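How do you keep homemade caramels from going grainy? 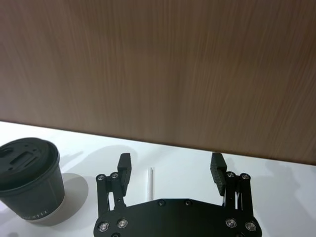

Flurina Mösli

Third batch this month and its the same thing every time. Looks perfect in the pot, nice color, pour it out, let it set, cut it up, wrap it. Next morning the outside is still ok but the middle is like wet sand. My sister said they tasted fine, "like fudge". I did not want fudge.

What I do – sugar and water in the pot, medium heat, stir till it melts, keep stirring so it doesn't catch. Then warm cream and butter, cook to 245 F, salt, pour in a lined pan. No corn syrup, I never have it in the house. The recipe is off the back of an old Putasham sugar bag, my mother cut it out years ago and there is a grease spot right over one line, so maybe I'm missing something there.

Thermometer is a Holzer, the clip kind. Not new.

I need to make 70 pieces for a school fair at the end of the month so would like to stop wasting butter. Also do I have to throw out the grainy ones or can they be saved? Thanks in advance

Nadja Lüthi

Stop stirring. That's most of it.

Longer version. Sugar wants to go back to being crystals. All it needs is one little crystal to start on, and when you stir a sugar and water syrup while it boils you splash it up the sides, it dries there, falls back in, and off it goes. You won't see it in the pot. You see it the next day, like you said.

So:

Put the water in first, then pour the sugar in the middle, try not to get any on the sides.

Stir only until it is melted, before it boils. Then take the spoon out and leave it out. Don't put the same spoon back later, it has dry sugar on it. Wash it or get another one.

Lid on for a couple minutes once it boils. The steam washes the sides down. Or use a wet pastry brush, I find the lid easier.

If one side gets dark first, swirl the pot. Gently.

Once the cream and butter are in you can stir again, slow, so the milk part doesnt burn on the bottom. Cream warm, not from the fridge. It will boil up a lot so use a bigger pot than you think and keep your hand back, that steam is nasty.

And I would get the corn syrup. One bottle lasts forever. It's a different kind of sugar and it gets in the way of the crystals. For a 2 cup batch of sugar I use a quarter cup. Honey does the same job but then it tastes like honey. Glucose syrup works too if you can find it, same amount.

Last thing, when you pour, let it run out by itself. Don't scrape the pot into the pan! Scrape it onto a plate and eat that.

Grainy ones can be saved. Back in the pot with a splash of water and a bit of cream, low heat until every bit of grain is gone, then back up to temperature. Unwrap them first obviously. Works once, I wouldn't do it twice.

Cyrill Schnyder

just use brown sugar, never had a problem

Suryani Ngau

Brown sugar can go grainy just the same, sorry Cyrill. Maybe you were lucky or your recipe had syrup in it.

Agree with Nadja on the spoon. Would add – check the thermometer. Put it in plain boiling water, it should say 212 if you live low down. Mine said 207 so every batch was coming out 5 degrees hotter than I thought, and I was blaming the butter. Now I just do the subtraction. If you are up in the hills water boils lower anyway, so look up what it should be for your town before you go blaming the thermometer.

Also the cold water test, still the best if you don't trust the numbers. Drop a little in a glass of cold water, fish it out, roll it in your fingers. Firm ball that still squashes = done. Take the pot off the heat while you test or it keeps going.

For keeping, wax paper, twist both ends, wrap them soon after cutting. Left open they pull damp out of the air and get sticky, and then the outside can turn sugary too. Mine keep two weeks in a tin. Dont do the fridge.

For 70 pieces I would make two smaller batches insted of one huge one. A double batch takes forever to come up to heat and its a pain to pour.

Flurina Mösli

Thank you both!! Definitely was stirring the whole time. Got corn syrup today, will try a half batch tonight and melt down the sandy ones after.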